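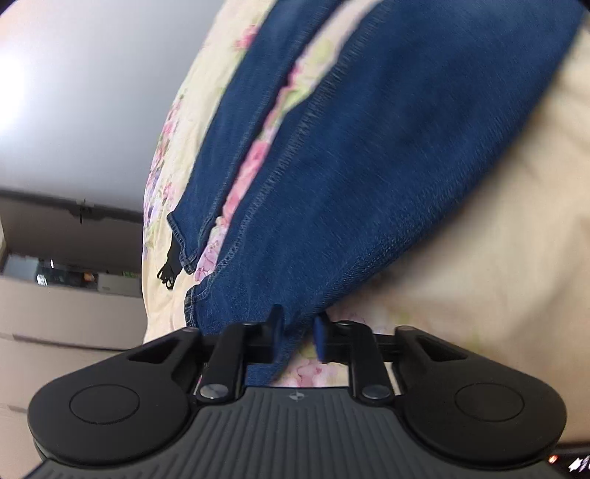

4.3 Trousers on the cover: laying out as a stage in its own right

Figure 3. Denim trousers spread on a floral bed or furniture cover, legs side by side.

When we began this study we expected to write a good deal about wardrobes and very little about beds. The literature on household clothing care that we had been reading through the winter tends to follow a garment from the wash to the line, from the line to the basket, and from the basket to the shelf, and it treats folding as one short motion somewhere near the end. Our participants did not talk about it that way at all. Of the 50 households who kept diaries for us, the great majority wrote about laying things out as a job with its own place and its own small satisfactions, and when we went back through the 418 diary entries that mentioned trousers, jeans or slacks, we found ourselves coding for it so often that it earned this section.

Figure 3 gives a fair idea of what people meant. The dark blue denim is spread diagonally over a cream cover printed with flowers, and the two legs run side by side with a strip of the cover left between them. Readers who keep house will recognise the arrangement straight away. The legs have not yet been brought together, the hems are at different heights, and one leg takes up a good deal more room to the eye than the other. In our coding scheme this is an "open lay" — the garment is flat enough to be read but has not been squared up.

We use the word "read" on purpose, and we owe it to one of our diarists. She was a retired school librarian who told us over a very generous morning tea that she always "reads" a pair of jeans before she folds them, the way she used to run her eye down a shelf. She was looking for the seams. Denim is a helpful fabric in this respect, a good deal more helpful than jersey or anything slippery, and we heard versions of the same remark in many kitchens and bedrooms. The long seam down the leg stands up from the cloth, so the hand can find it even in poor light, and the hem is stiff enough to hold a line. In the figure the raised seam along one leg and the longer, puckered seam along the other can both be followed quite easily, and they lie on either side of the gap. Diarists who folded by seam (we come back to them in Section 5) would bring those edges together first and let the rest of the cloth sort itself out.

The puckering is worth a word too. Several households complained of it, mostly in entries about children's school clothes, and they had a variety of remedies. Some pulled the leg firmly from both ends. Some ran the flat of the hand down the seam, pressing outward. One man wrote that he gave the whole garment a good crack in the air, as his mother had done on the back verandah, and that he would be sorry to see the day he got too stiff in the shoulder to manage it. We did not set out to test which of these works best, and we make no claims about it, but we did note that nearly all of them need a surface at least as long as the garment. This is the plain reason that beds come up so often. A kitchen table is usually covered in other people's things, and an ironing board is too narrow for an open lay.

4.3.1 The diagonal

We had not thought to ask about direction. It was Rónán Gallagher, reading the first batch of diaries, who noticed how many of the sketches people had made in the margins showed trousers lying cornerwise, and he added a question to the second round of visits in August. The answers were charming and not very tidy. People standing at the corner of a bed, it seems, simply lay the garment out away from themselves. Others said they liked the extra length. A small group of 8 households, all of them with single beds, said there was no choice in the matter, as a tall person's trousers would hang over the side if they were put straight across.

What the diagonal costs is a straight edge to work from. Vinzenz Hauser, who led the home visits in the second round, observed that people who began on the diagonal nearly always turned the garment at some point before the final fold, and that this turn was the moment when pockets emptied themselves, belts slid out and a neat leg went crooked again. He has suggested that the turn be given its own code in any future work, and we agree with him.

4.3.2 Small things in with the large

The diaries are full of small items that travel with bigger ones: socks inside sleeves, hair ties, a child's mitten, the drawstring from something else altogether. We had at first set these aside as accidents. On a second reading they seemed to matter a great deal to how the work was paced, as each one meant a stop, a decision and often a walk to another room. Figure 3 includes a modest case. A small black item with thin looped ends, something like cords or straps, pokes out from beneath one hem and rests against the cream cloth. It is the sort of thing our diarists called a "straggler" or, in one household with a Scottish grandmother, a "wee extra".

There were two broad habits for dealing with stragglers. In the first, the person stopped at once and put the small thing where it belonged. In the second, it was flicked to the head of the bed or dropped on a chair, and the whole collection was dealt with when the large garments were done. The second habit was the more common, and those who had it were often a little apologetic, though we could see no reason why they should be. It was certainly kinder to the rhythm of the work. Where a straggler was dark and the trousers were dark too, people said they were inclined to miss it until the leg was lifted, and a pale cover was mentioned by 10 households as a real help in this regard.

4.3.3 The cover underneath

That brings us to the cloth below, which we had been inclined to treat as background and now think deserves better. The cover in Figure 3 is cream, with a watercolour sort of print in pink, red and purple and small green leaves, and it lies in gentle folds toward the side. Against it the outline of the denim is very plain, even in the narrow gap between the legs. Participants in the Messide visits, where patterned covers were the rule, rarely described the pattern as getting in their way. Their complaints were about slipping. A loose cover moves with the garment when a leg is pulled straight, and the fold that seemed true a moment before has to be done again. A few people tucked the cover in especially for laundry, and one couple in Vavstead kept an old blanket for the purpose, spread on top of the good one and put away again when the piles were finished.

There is also the matter of what stands beside the bed. Where drawers were within reach of the laying-out surface, as they were in many of the smaller bedrooms we visited, the finished pile tended to be short — two or three garments and then into the drawer. Where the drawers were across the room, piles grew tall, leaned, and were sometimes slept beside. We return to pile height in Section 6, along with the storage sketches from the Trosent households, and compare our findings there with the airing-cupboard habits described by Ó Dálaigh.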